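Ripping Out the Blue Cardigan

14 comments

I had a whole sleeve done before I admitted it was wrong. If you knit, you know the feeling, and if you don't, imagine writing a very long letter and realizing on the last page that you've been spelling the person's name wrong the entire time. The sleeve was too wide. I'd known it was too wide since somewhere below the elbow, and I kept going because it was December and the evenings were long and I was enjoying myself.

The pattern is called Massawe and it's a plain, boxy, button-front cardigan with a garter stitch collar. I bought it two winters ago after seeing one on a woman at the Stodley library, and I was bold enough to ask her about it (I'm not usually bold). She was so nice! She took it off right there by the large-print shelf so I could look at the seams. I went home and printed the pattern out and then did absolutely nothing with it until my aunt's yarn came to me.

My aunt bought yarn the way other people buy bread. When we cleared her back bedroom there were three bins of it, and in the bottom one was enough worsted wool in a faded denim blue to make a grown woman's cardigan, all in one dye lot, with the paper bands still on. I counted up the yardage on the bands and it came to 962 yards. The pattern wanted more than that for my size, and a sensible person would have stopped there. I decided I'd shorten the body a little and hope.

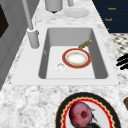 How do you know if you have enough yarn before you start?

Knit a swatch, weigh it, work out how much of the finished piece it stands for, and compare that with the weight of all your yarn together. A kitchen scale is fine for this.

I did none of that, of course. I knitted a swatch the size of a saltine and measured it with the needle still in it, which is how I ended up with a sleeve I could have worn on my leg. When I finally made a decent swatch, and washed it and pinned it out flat on a towel the way you're supposed to, I was getting a full stitch fewer to the inch than the pattern asked for. So I went down a needle size and started over.

Ripping out is not as sad as I'd expected. I wound the wool around the back of a kitchen chair, tied it in four places, soaked it and hung it in the bathroom with a soup can for weight. By the next evening most of the crimp had dropped out. My friend Mwajuma Minja came for supper while it was hanging there and asked if I was making spaghetti.

It was Mwajuma who got me going to the Friday group at Lestness, the yarn shop behind the hardware store. I had the idea that everybody would be faster than me, and they are, but they're also very generous about it. Brian Waweru is the one to sit by if you're doing a collar. He learned from his mother, he has been at it 40 years, and he can pick up stitches along a front edge while telling you a story about a goat. He looked over my new sleeve and said it was good and even, and I'm afraid I thought about that the whole drive home. 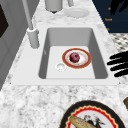 Buttons and a second color are what's holding me up now. I'm going to run short for the collar, as everyone told me I would, so the collar and the button bands will have to be something else. I looked at cream and it seemed timid, and I looked at mustard and my sister said "Oh" in a certain voice. What I really want is the color of that little round fruit on the plate, dark red and purple both, with some mottling to it so it doesn't lie there flat. Lestness has a Zustar wool in a shade that comes very close. It's a touch thinner than my aunt's, and Brian thinks I can get away with it if I hold it firmly and don't look too hard.

For the buttons I have a jam jar of odds and ends, and I believe there are six in there that match, dark horn or something made to look like it. The pattern calls for seven. I may space them out a bit.

So that's where things stand: the back is done, the left front is done, and the right front is up to the armhole. The sleeves fit on my arms. If any of you have mixed two weights of wool on a collar and lived with it for a winter, I'd love to hear how it wore, especially at the fold.

Share this post
640 shares
3,313 views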